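Second Service: Inside the Clerwood Computer Refurbishment Program

February 9, 2022

The Clerwood refurbishment program was established to extend the working life of desktop computers retired by public offices. Machines arrive at the Testow depot from 15 participating agencies. Since October, the depot has received 487 towers, of which 400 have been returned to use in libraries and adult learning centers.

Each tower is recorded on arrival and cleaned before any part is removed. Cases with bent frames are set aside for spares. The remainder proceed to the bench, where the condition of the storage drive and the power supply largely determines what follows.

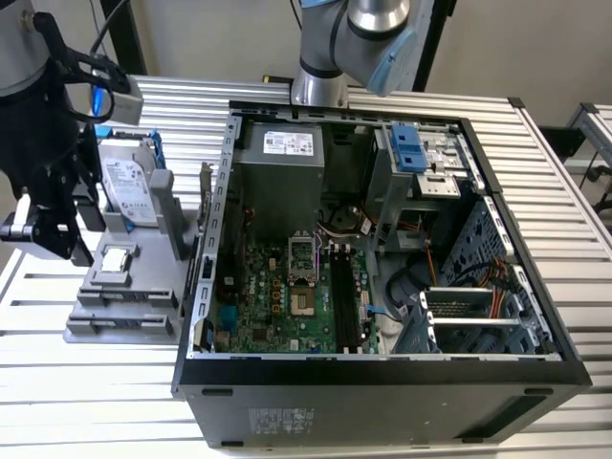 Storage receives the closest attention under program rules. A drive may not leave the depot until its contents have been erased and the erasure entered in the tower's record. At the bench, the tower is laid on its side with the side panel off, and parts are kept close at hand in a gray plastic fixture with raised slots and ledges. A 3.5-inch Seagate drive stands upright there, with blue caddy rails attached to its top edge. Rails of this kind are retained wherever possible, as replacements for older cases can be difficult to obtain.

Power supplies are tested under load at the Pullerlow annex and matched to the tower by the rating on the label. Units that fail are sent to Haddad Recycling, which recovers the steel and copper.

The program expects to process 2000 towers before its present funding ends. Offices wishing to take part may request a collection form from the Testow depot.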